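Ticket: arm 2 drops or stalls on the CPU lift step, desktop teardown cell
Opened by: Keegan McPhee
Project: Mudgway
Status: open, workaround in place
Priority: was High, now Medium

Okay, writing this up properly because my notes are spread over three places and Shirley asked me to put them in one. Apologies for the length. If you only care about the safety bit, skip to "The stop that wasn't quite a stop" further down.

What the cell does when it's happy: old office desktops come in with the side panel already off, arm 1 pulls the drive bracket and memory, arm 2 opens the socket, picks the processor straight up and sets it in the tray. Boards we can resell go one way, the rest go to shred. Arm 2 has the Gretemis gripper with the thin fingers, and the job sequencing is all in Skakar.

Symptom

On the lift step arm 2 closes on the chip, starts up, and then one of these happens:

a) it loses the chip a short way up and the chip lands back on the board
b) it stalls with E-2650 (force limit, Z axis) and sits there
c) it reports a good pick, goes to the tray, and opens on nothing

(c) is the one that bugs me the most. I'd take a loud failure over that any day.

It started after the update in the middle of the month. I went through the log back to the update and there were 1,894 lift attempts in it, so we have plenty to look at. Before the update we'd get the odd stall, usually a socket lever that hadn't come all the way up, and you'd clear it and move on. After the update I was walking over to the cell so often that I moved my chair.

Things I tried, in order, including the dumb ones

Cleaned the finger pads. They were filthy (thermal paste gets on everything in there) and I was very pleased with myself for ten minutes. No change.

Swapped the pads for new ones. No change. The old ones are in the drawer under the bench if anyone wants them, they're fine.

Re-taught the socket position on the fixture. It was off by a hair, so I kept the new position, but the drops kept coming.

Turned the air supply up a notch, then remembered this gripper is electric and the air is for the other tool. Turned it back. Please don't bring this up at lunch.

Checked the gripper cable where it runs over the elbow. Wiggled it with the arm in hold, watched the signal, nothing flickered. I also swapped it with the spare from the shelf. Same thing.

Rolled Skakar back to the previous version on the test controller only. This was the first thing that made a difference! With the old version the silent misses went away, but I still got drops and stalls. So now I figured I had two problems wearing the same coat, and I stopped changing things and made some coffee.

Problem one: the fake good pick

This one is ours to configure, and it's pretty simple once you see it. The update resets the grip-confirm threshold to the factory value. Ours was set for a thin metal part. The factory value is loose enough that the fingers closing all the way onto each other count as holding something. So the arm grabs air, says thanks very much, and drives off to the tray.

I put our old value back and saved it to the job file instead of the controller, which is where it should have been all along. Ran the empty-grip test, with no chip anywhere near it, and it now fails the pick every time like it should. Somebody please add "check grip-confirm" to the update list. I would, but I don't have edit rights on that page (Shirley, hint).

Problem two: the drops and stalls

This took longer. I had it in my head that it was mechanical, and it sort of is, but the arm isn't the part that's off.

The fingers need to come down on two opposite edges of the chip. If the arm goes in a little rotated, it gets two corners, and corners are slippery. If it goes in too low, a fingertip catches on the socket and up goes the Z force, and there's your E-2650. Both come from the wrist camera step, where Skakar finds the socket and works out the angle before the arm goes in.

So I sat and paged through the wrist camera views from the bad cycles. A lot of them looked alike: a unit with the power supply sitting up and left over the board, tons of loose cable on the right, and plenty of shiny metal for the vision step to get excited about. The finder likes a bright rectangle. We tell it that the biggest bright square in the search window is the chip, and on these units there's a lot of competition. My theory was that it was pulling the angle off the edge of something else, with the power supply as my main suspect.
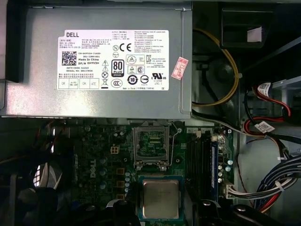
Wrist camera, arm 2: socket open, processor lying on the board just below it, power supply upper left.

Look where the chip is in that one. The search window is centered on the socket, and there's no chip in the socket to find. The retry logic doesn't know that. It assumes the part is still in the socket and goes hunting for the nearest bright edges inside the window, and on a view like this it can get the top edge of the heat spreader, or a piece of the socket's metal frame, and call it a match. Then the arm goes in at a silly angle, or goes down into an open socket full of contact pins. I don't need to explain what that does to resale on the board.

To test the theory I laid a piece of black felt over the power supply on a scrap unit and ran the step by hand. The angle settled right down. Took the felt off, and it got jumpy again. Did that enough times that I believe it.

The stop that wasn't quite a stop

Please read this part even if you skipped the rest.

During one of the E-2650 stalls I pressed the cell stop, opened the door, and reached in to pick up a loose chip. Arm 2 was holding its position, fine, but the gripper opened while my hand was under it. It didn't hurt me, nothing fell on me, and I was wearing gloves. Still, I did not like it one bit. The arm drives are on the stop circuit, and I'd assumed the gripper was too. It isn't. It has its own supply, and the fault timeout in Skakar sends it an open command 10 seconds after a stall, door open or not.

The spare cell has the same wiring, I checked.

Until this is fixed: wait for the timeout to finish, then turn the gripper supply off at the switch on the cabinet before you put a hand in. I taped a note to the door. Bemow did the original install, so I've asked them for a quote on moving the gripper supply onto the safety relay, and I asked for it as a safety item so it doesn't end up at the bottom of somebody's pile.

Where it stands now

- grip-confirm value restored in the job file, both cells
- search window made smaller, so most of the power supply is outside it
- retries on the lift step set to zero. One failed pick and it calls a person
- gripper supply switch procedure in force, note on door

With all that in, I ran a batch on 23rd January and had almost no stalls and not one silent miss. Two drops, both on units where the lever hadn't opened fully, and those I can live with for now.

Comment from Shirley Kershaw

Thanks Keegan, this is much easier to follow than the chat thread. I've raised the gripper supply as its own ticket, so it doesn't get closed along with this one. I want zero retries to stay on permanently, please, at least until the finder can tell an empty socket from a full one. And you have edit rights on the update page now.

Reply from Keegan McPhee

Got them, thanks! Added the grip-confirm check. Fine with me on the retries.

On the finder, I'd like to try an "is the socket empty" check first, before it looks for the chip at all. The contact grid has a pretty distinctive texture when it's exposed, so I think the camera can manage it. If the answer is empty, don't go in, full stop. I'll need a stack of views with the chip out of the socket to set it up, so if you get one of these on your shift, hit save before you clear it — even if it's a boring one.

Leaving this open until Bemow comes back with a date.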